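Renters policy went up again. $346 to $480 for the year, no claims, same apartment. Called Zalero at lunch, on hold forever, then got Solveig Magnusson who was nice but coudn't say why.

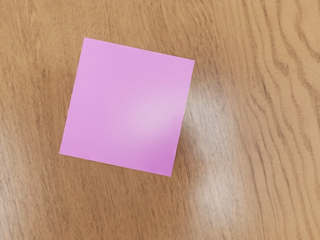 What I'm doing now

Got a quote from Lunde. Cheaper, but water backup is extra, ugh. Have until October to decide. Reading the fine print tonight, page one so far.

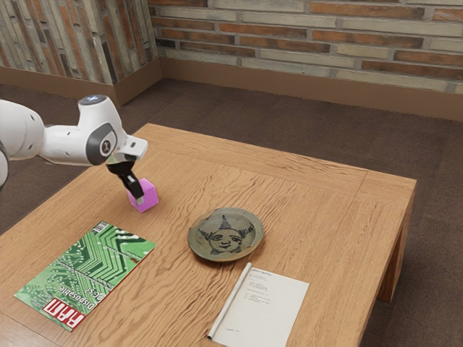 Also the bike. Paid 2,399 for it and theft coverage stops way short of that. Need to ask about a rider tommorow. More when I hear back.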